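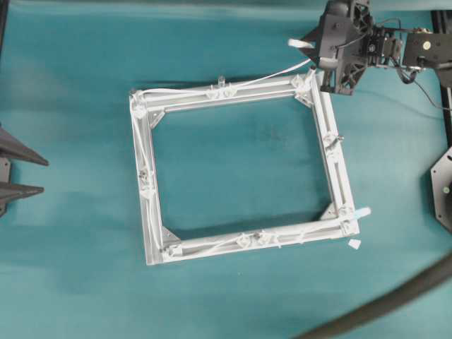
About us

Hello! I'm Chie Tsuchiya, and I run Loden, a small workshop making made-to-measure frames out of slotted aluminium. If you've ever had a shelf that wobbled, a grow light with nowhere to hang or a sheet of acrylic that needed an edge all the way round, we're probably who you were looking for.

I started in my mum's garage with a chop saw and far too many offcuts. My first paying customer was Murard, the picture restorers two streets away, who wanted a flat frame to hold a light panel and didn't mind that it took me three goes to get it square (they still have it, and I still offer to redo it). These days there are four of us in a unit behind the old dairy. We've got a proper saw, a kettle that works most mornings and a rack of bar stock that I'm quite proud of.

Most of what we make is simple. Four lengths of extrusion, a bracket in each inside corner, and then whatever the job needs fitted into the slots. That's the bit I love about the stuff, to be fair. The slots run the whole length, so you can slide a clip or a fixing along until it's where you want it, and if you change your mind in August you loosen it and slide it back. No drilling, no filler, no swearing.

I'm fussy about cables. If your frame carries a light or a sensor we'll run the wire along the rail in little clips and bring it out at whichever corner is nearest your socket, so please tell us which corner that is! Half our phone calls are about this. We build everything lying flat on a covered bench, so the faces don't get scratched, and each frame is measured across both diagonals before the brackets get their final tighten.

Sizes: the smallest side we'll cut is 96 mm, because anything shorter and I can't get my fingers in to do up the screws. For the big ones just ask. Drumska, who fit out exhibition stands, had 41 frames from us last spring and the longest had to go out through the window.

Natural silver is what we keep in. Black can be ordered but it adds a week or two. Brackets and clips can be bought on their own in bags of 50, and if you only want a handful, pop in and I'll find you some in a jar.

We also do repairs, including on frames we didn't make. Matsuda the cat has the run of the office, so do say if you're allergic and we'll meet you at the side door. We open at 8 and the bench goes quiet by half past four. Drawings on the back of an envelope are fine, as long as the measurements are in millimetres and you've said whether they're inside or outside.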